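Hernham Storage and Workrooms
Quarterly walk-through, Building 2 (Bunting Road side)
Date of inspection: 7/18/24
Previous inspection open items: 9
Items closed since then: 7
Items carried over: 2

Marks used: OK, Fix (within 30 days), Now (same day), N/A. Comments follow the mark where there are any.

Exits and walkways

Front door opens fully from inside without a key — OK
Rear door opens fully from inside without a key — Fix. The push bar works but has to be pushed twice when the weather is humid. The latch plate has been filed once already and should be replaced.
Exit signs lit — OK
Emergency lights, button test — OK except the unit above the rear stairs, which dimmed before the test time was up. Battery ordered from Zasness.
Main hallway clear to full width — Fix. Two pallets of flattened cartons outside Room 4. Tenant told in person and by email.
Stair treads and nosings — OK
Handrails — OK. The bottom bracket on the rear stairs was loose last time and is now tight.

Fire equipment

Extinguishers in place and visible — OK
Gauges in the green — OK
Tags signed for the month — Fix. The one by the loading door has no signature for June. Gauge was fine, so it looks like a missed tag, but it still counts as a miss.
Nothing stored within 18 inches of sprinkler heads — Now. Top row of boxes in Unit 313 was too high. Taken down while we were there. Carried over from last time, so the tenant gets a written notice.
Fire doors close and latch on their own — OK, all tested from wide open
Door wedges — removed one from the break room. Please stop bringing them back.

Electrical

Panel room locked, three feet clear in front of panels — OK
Covers on all outlets and junction boxes — Fix. Blank plate missing in the hallway ceiling, where the old camera was.
Extension cords used as permanent wiring — Fix. Break room again, behind the refrigerator. This is the second carried-over item. An outlet is to be added on that wall before November.
GFCI outlets, test and reset — OK in both restrooms, OK at the utility sink

Ladders and lifting

Step ladders, feet and spreaders — OK
Eight-foot ladder — removed from use. Side rail is bent below the third step. Tagged and put in the cage until it can be hauled off.
Hand trucks — OK. One tire low, pumped up.
Loading dock plate — OK. Yellow edge paint is wearing off but can still be seen.

Walls, panels and surfaces

Painted walls, hallway — scuffs only
Ceiling tiles — one stained near the rear stairs. Stain has a dry edge and matches the one in the last report, so no new mark. Check again after a heavy rain.
White panels — look at inside corners and seams, press along each joint by hand, and write down anything that moves. Use the Verar sheet for these and attach it to this one.
Loose trim — N/A

Wall panels, seams and inside corner

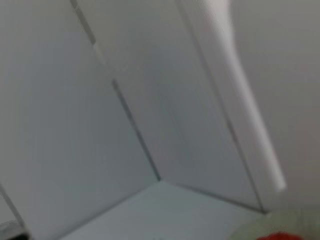
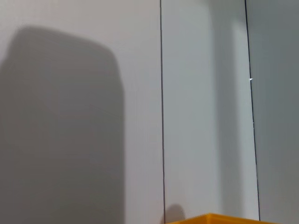 Comments received after posting

Bunting Woodcraft writes that the hallway item isn't fair as marked. The cartons were waiting on a recycling pickup that was set for Wednesday and didn't come, and they were moved the same afternoon they got our email. They ask for the item to be closed now instead of sitting on the sheet until the next walk-through. They also want to know if the rear door can be moved up to same-day, as nearly everyone on that side uses it at closing time and a person with full hands won't push twice.

Reply from the office: hallway item closed. The rear door has been changed from Fix to Now and the latch plate will be picked up from Zasness with the battery. Until it is in, please use the front door for anything on wheels.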